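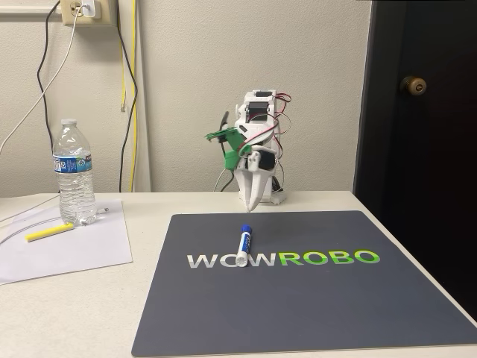
A dry-erase marker with a blue cap. The white paper on the left would keep a mark from it. A whiteboard would not.

Why Does Dry-Erase Marker Wipe Off?

By Faustine Joly
Updated 2023-02-10

Draw a line on a whiteboard with a dry-erase marker. Rub it with your finger and the line comes off as colored dust. Now draw the same line on paper and rub that. The line stays where it is. The marker is the same both times, so what has changed?

To find out, we need to look at the ink first and then at the surface.

What is in the ink?

Marker ink is a mixture. The part you see is the color, and in most dry-erase markers the color comes from a pigment. A pigment is a very fine colored powder. It does not dissolve the way sugar dissolves in water. The tiny bits of powder float around in the liquid.

The liquid is called a solvent. In many dry-erase markers it is a kind of alcohol, and that is where the sharp smell comes from. Alcohol dries quickly. A few seconds after you draw a line, most of the liquid has gone into the air and the color is left behind.

There is one more thing in the ink, and it is the important one. It is called a release agent. "Release" means "let go." The release agent is a slippery, oily material that helps keep the color from grabbing hold of the board. When the solvent dries, the color is left in a thin layer that sits on top of the slippery stuff.

A permanent marker has color and solvent too, but it has a sticky resin that works like glue. Its color holds on tight.

What is different about the board?

A whiteboard feels smooth because it is. Its surface is hard and has almost no holes in it. We say it is nonporous. Glass is nonporous, and so is a shiny plate. The ink has nowhere to go, so it dries on top.

Paper looks smooth, but it isn't when you see it up close. It is made of thousands of thin plant fibers pressed together, with little gaps between them. Paper is porous. When wet ink touches it, the liquid runs into the gaps and carries the color along. Your finger can only reach the top of the paper, and by then the color is down among the fibers.

The same thing happens with cloth. If you get dry-erase ink on your sleeve, it can be very hard to wash out.

Try it yourself

Ask an adult before you start, and put newspaper under your work.

You will need a dry-erase marker, a sheet of paper, an old glass jar, a piece of aluminum foil, a smooth stone and a dry tissue.

1. Write down each thing you are going to test. Next to it, write "wipes off" or "stays."
2. Draw a short line on each one.
3. Put the cap back on the marker.
4. Wait one minute.
5. Rub each line with the tissue.
6. Look at your guesses again.

Some things may surprise you. A stone can feel smooth and still have tiny holes. If the line leaves a faint gray or blue shadow, some of the color found its way in.

Questions from readers

Why is old writing harder to wipe away? (Kulap, Grerar)

When writing stays on a board for weeks, the slippery layer slowly dries out and the color gets a better grip. Old boards also have small scratches, and color collects in them. One trick is to draw over the old line with a fresh dry-erase marker and wipe right away. The new solvent loosens the old ink.

What happens if I leave the cap off? (Selim, Drarutthorpe)

The solvent escapes from the tip. The pigment is still inside, but without liquid it can't flow, and the marker makes pale, scratchy lines or none at all. Push the cap on until it clicks.

Can I store markers standing up?

Lying flat is better. The pigment is a powder, so it can sink. If a marker stands with its tip pointing up, the color may settle away from the tip and the lines look weak — try laying it down for a day with the cap on.

Words to know

Pigment: a fine powder that gives ink or paint its color.
Solvent: the liquid part that carries the other things in a mixture.
Release agent: a slippery material that stops ink from sticking.
Porous: having tiny holes that liquid can get into.
Nonporous: having almost no holes for liquid to get into.

Next in March: why pencil marks can be erased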